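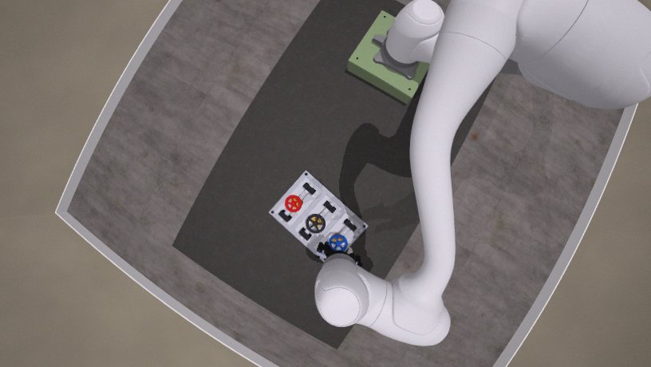 Someone asked after the last session why we spend a whole unit on a fault where nothing broke. It's a sim, they said, you hit reset and the wheel is fine. Fair question. Same controller goes on the Tostatbridge panel in December and there is no reset button on a brass stem. Keep it in mind while you read.

Unit 6 – Stall at the end stop
Read before lab. Bring your own copy of the log, we won't hand out paper ones.

What the job was

Turn the blue wheel to its closed position, let go, back off, report done. One wheel, one direction. The controller is Bollus, the world it runs in is Flastum. Start posture is above the panel, fingers down, same as in Unit 4.

What happened

Approach fine. Grasp fine. Wheel turned in short strokes, the way you set it up last unit: grip, twist, open, swing back, grip again. Then the wheel got to its end stop and the controller did not know it. It kept asking for more angle. Wheel did not move, wrist tried, the fingers loaded up, slipped a little, gripped again. Retry. Retry. Retry.

Force limit on the fingers was set at 60 newtons. Peak in the log is 67. So the limit was passed and the arm kept going. That is the first thing wrong.

Run limit was 2,500 steps. Run ended at step 3,370, and it only ended then because a student hit stop by hand. Second thing wrong, and the worse of the two.

Keep these apart in your write-up. People mash them together every year and lose points for it. One is a limit that was seen and ignored. The other is a timer that never ran out.

Why the force limit did nothing

In the settings file every limit has a level: note, warn, or halt. Force was at warn. A warn goes in the log and the arm carries on. It had been turned down from halt while somebody tuned the grasp (lots of short spikes on contact, very annoying, we know) and it was never put back.

Look for:
- the line with the level in it, not just the line with the number
- the date the file was last changed
- wether the copy in the run folder matches the copy in your group folder

If the two copies don't match, the run folder wins. That's the one the arm used.

Why the timer did nothing

The step timer starts over each time a new stroke begins. Somebody thought of it as a timer on one stroke, somebody else thought of it as a timer on the whole job. Both readings make sense from the name, which is bad naming. Each retry counted as a new stroke, so the timer went back to zero long before it got anywhere near the limit. A job that fails fast and retries can run forever under this setup.

Draw it. Time along the bottom, timer value up the side. You should get a row of small teeth and a flat line way above them. On the quiz sheet last year half the drawings had one long ramp – wrong, that's what the timer would do if it never reset.
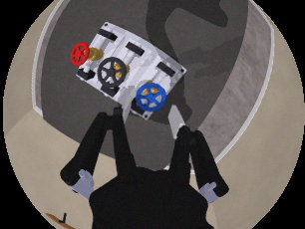 Unit 6 Handout, p. 2

Wrist view. Useful for grasp problems, bad for stall problems. The gripper takes up a lot of this view, and a wheel that won't turn looks the same as a wheel between strokes. Don't try to diagnose a stall from one still. Use the joint angle plot next to it.

What to plot
Commanded wrist angle and measured wrist angle, same axes. On a good stroke the two lines sit nearly on top of each other. At the stop they split. The gap is your signal. Then add finger force underneath, same time scale.

What a stall looks like in numbers
- commanded angle still climbing
- measured angle flat
- force up and staying up

You need all of them together. Force alone will trip on contact. Flat angle alone will trip during the pause between strokes. This is why the lab asks for a check with a hold time, meaning the state has to last a bit before you call it a stall. How long a bit is up to you but write down why you picked it.

Common wrong fixes

Raise the force limit. No. Please.

Lower the force limit and leave it at warn. Gets you more lines in the log and the same result.

Cap the number of retries and nothing else. Better, and you should do it, but each retry still pushes on a wheel that is at its stop. On real hardware the first push may be the one that costs you.

Hard code the closed angle. Works in Flastum where the wheel always starts in the same place. Won't work at Tostatbridge, people turn those wheels by hand and don't tell the robot.
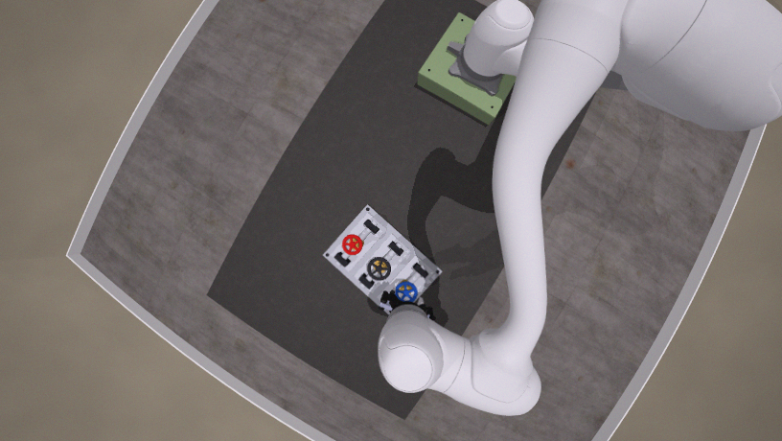 By the Cosgrove automation lab teaching staff, October 26, 2023

Overhead view goes with Part B. Before you touch the code, work out where everything can go if the fingers slip off the blue wheel under load. Slip is the part people forget. The arm is pushing, the wheel lets go, all that push has to end up somewhere. Neighbor wheel is the first guess. The clamps alongside are the second. Sketch the reach of the fingers on the overhead and mark what they could hit. Rough is fine.

Safe reaction, in order

1. Stop asking for more angle. Hold where you are.
2. Ease the twist off slowly. Do not open the fingers yet.
3. When the force reads low, open.
4. Back straight off along the approach line. No sideways move near the panel.
5. Report stalled. Not done, not failed. Stalled is its own result.

Step 2 before step 3 is the one we grade hardest. Opening under load is what gives you the slip. An emergency stop is a different thing again: it freezes the arm, fingers closed, and a person deals with it. Don't code your stall handler to call the emergency stop so you can skip the steps above.

Also – "reached the stop" may be good news. If the wheel is meant to be closed, then the stop is where you want to end up. So after a stall, compare the angle turned with what you expected. Close to it: probably closed. Way short: something is jammed. Report both numbers and let the operator decide.

Lab, Part A
Reproduce the fault with the original settings. Save the log. Find the first warn line for force and the first retry, say which came first.

Lab, Part B
Put force back to halt. Split the timer in two, one for the stroke and one for the job, and give them names a stranger would understand. Add the stall check. Run again from the same start.

Lab, Part C
Run again with the black wheel as the target. Don't change your thresholds first, just see what they do. Then change them if you have to.

Hand in: both plots, the settings file, half a page of text. The half page should say what the arm did, in order, in plain words. No screenshots of code, we can't search them.

Start every run from the raised posture. If your run starts with the fingers already down at the wheel, the force sensor zeros itself under load and all your numbers are off by the same amount. We've had this happen in three groups so far and it takes ages to spot becuase the plots look normal.

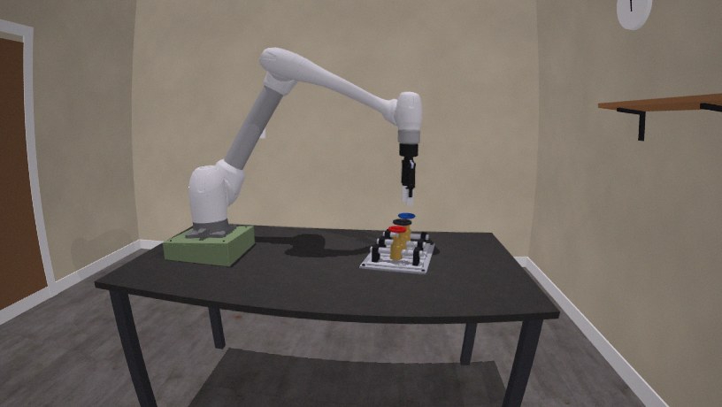

Fig. 4. Raised posture, gripper pointing straight down. Zero the force sensor in this posture.

Lab machines log you out when you leave, so copy your run folder first. Reading for Unit 7 is the chapter on limits and interlocks, skip the part on light curtains for now.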